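工作坊记录本
9月28日
记录人:Valentin Pichon

今天继续做软垫和布料的那批活。先写天气:上午下雨,门口的地垫很湿,所以布料全部从门边移到里面的架子上了。请大家这个星期不要把布卷直接放在地上,下面至少垫一块木板。

我的中文写得慢,如果有句子不清楚,请直接在旁边改,用铅笔就可以。

一、布料到货

Cordier 送来的蓝色布到了,一共33米,单子上写的也是33米,没有问题。颜色比样卡浅一点。我把样卡放在窗边和灯下各看了一次,窗边差得明显,灯下几乎看不出来。我已经写信给 Cordier 问是不是同一个染缸,他们还没有回答。在他们回答以前,请不要把新布和夏天剩下的旧布用在同一件东西上。旧布我用白线在布边缝了一个小叉,这样不会弄错。

这种布的织法比较粗,线圈松,剪开以后边上很容易散。我试了三种办法:

锁边机,四线:效果最好,但是布边会变厚,转角的地方翻过来有一个硬块。
锯齿缝,宽针距:比较平,但是用手拉几下就开始掉线。
先贴一条薄的粘合衬再剪:干净,可是慢,而且熨斗太热的时候布的表面会发亮。

现在我的决定是直边用锁边机,圆角用粘合衬。熨斗放在中间那一档,上面盖一块棉布。发亮的那块试样我夹在本子后面了,大家可以摸一下,手感也变硬。

二、圆边的做法

上次做的靠垫,圆边的地方有皱。我拆开看,原因是填充的棉没有到边,只到离缝线两指宽的位置,里面是空的,所以外面的布没有东西撑。这次我先用长条的棉卷在边上走一圈,用手针大针脚固定在内胆上,然后再装中间的填充。装的时候从远的角开始,最后才是开口这一边。

另外一个问题是方向。粗纹的布如果斜着放在圆边上,格子会被拉成菱形,近看不好看。我把纸样上的箭头重新画过,现在箭头要和布边平行。旧的纸样我没有扔,放在信封里,信封上写了“不用”。

缝份我改成一厘米半。以前是一厘米,对于细布够了,对这种布不够,翻面的时候有两个地方线直接从布里滑出来。拆的时候请用小剪刀,不要用拆线器,拆线器的尖很容易勾到布的线圈,勾出来就很难放回去。如果已经勾出来,用细的钩针从反面慢慢拉回去,千万不要剪。

三、深灰和黑色的搭配

Brirnon 的订单要求蓝色旁边有深色。我们讨论了两次,一次说要黑的滚边,一次说不要滚边,只要两块布直接接起来。我自己喜欢窄的深灰色,因为和蓝色的织纹接近,两种放在一起不会显得突然。黑色的布软,没有光,放在旁边把蓝色衬得更亮,可是它很吸灰,桌上所有的白线头都会跑到上面去。用黑布以前请先擦桌子,用完以后用粘毛的滚筒走一遍。

蓝色近看有深有浅,一条线里面也不是完全一样的颜色,所以缝线不好选。我比了三个线轴:浅蓝的在深的地方跳出来,深蓝的在浅的地方跳出来,最后偏绿的那个灰蓝最安静。线轴的编号是372,放在第二个抽屉,请用完放回原位。只有这一个大轴,我已经再订了。

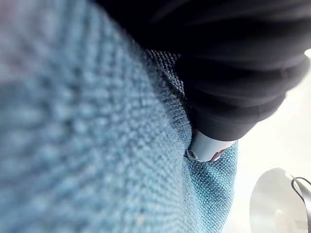 四、针和机器的设定

针:用十六号。十四号也能走,但是在有四层布的地方声音不对,我怕断针。
针距:三毫米半。再短的话粗布会被缝得像波浪。
压脚压力:比平时松一格。太紧的时候上层布会往前跑,到了尾端多出一小段。我昨天就是这样,缝完才看见,全部拆了重来。
上线张力:四。下线没有动。

如果有人要用这台机器缝薄的东西,请把设定改回去,并且在机器旁边的小纸上写一下。上个星期有人用这个设定缝衬里,结果底下全是线圈,大家都浪费时间。我不是批评谁,我自己也忘过。

五、内胆和填充

棉我还是用 Uvitz 的那种,一包一包压得很紧,打开以后要用手撕松,不然装进去有疙瘩。撕的时间比装的时间还长。小的靠垫我现在每个装68克每升的密度,这个数是我自己试出来的,书上没有。坐一个小时以后再站起来,形状回来得还可以。再多就硬,再少中间会塌。

内胆的布用旧的白棉布,已经洗过一次。没有洗过的布请不要用,以后客人洗的时候会缩,外套就显得大了。

开口这次用暗针手缝,没有装拉链。Brirnon 没有要求可以拆洗,但是我想下次还是问清楚。如果要拉链,纸样的后片要分成两块,缝份又要重新算,最好在剪布以前就知道。

六、不顺利的事

第一件:我把一块后片剪反了。布的正反面很像,正面的线圈只比反面高一点点,要用手指摸。以后剪以前先在反面用粉笔画一个圈。剪错的那块留着做小的样品,不要丢。

第二件:粉笔。黄色的粉笔在蓝布上刷不干净,要用白的。我用湿布擦过,擦完留下一个浅的印子,等干了再看。

第三件:长桌左边的那把大剪刀钝了,剪两层就咬布。我送去 Jalterville 磨,大概要等几天。在这个期间请用绿柄的那把,只剪布,不剪纸,谢谢。

七、费用

线、粘合衬和针一起是113欧元,单据在红色的夹子里。布的钱还没有付,等 Cordier 对颜色的问题有了答复以后再付。

八、接下来要做的

把四个圆角的粘合衬贴完。
深灰色的窄条全部剪好,卷起来用夹子夹住,不要折,折了会有印。
做一块带滚边的和一块不带滚边的样品,寄给 Brirnon 让他们选。
问交货的时间,他们口头说是12月,但是我没有看到书面的。
把新布的样品剪一小块贴在色卡本里,旁边写上线轴的编号。
架子最下面一层要空出来放棉包,现在那里是旧窗帘,有人要的话请拿走。

补充一点:晚上关灯以前我又看了一次那个湿布擦过的地方,印子还在,浅了。明天我用干的软刷再试,如果不行,就把这块换到后片去。

V. P.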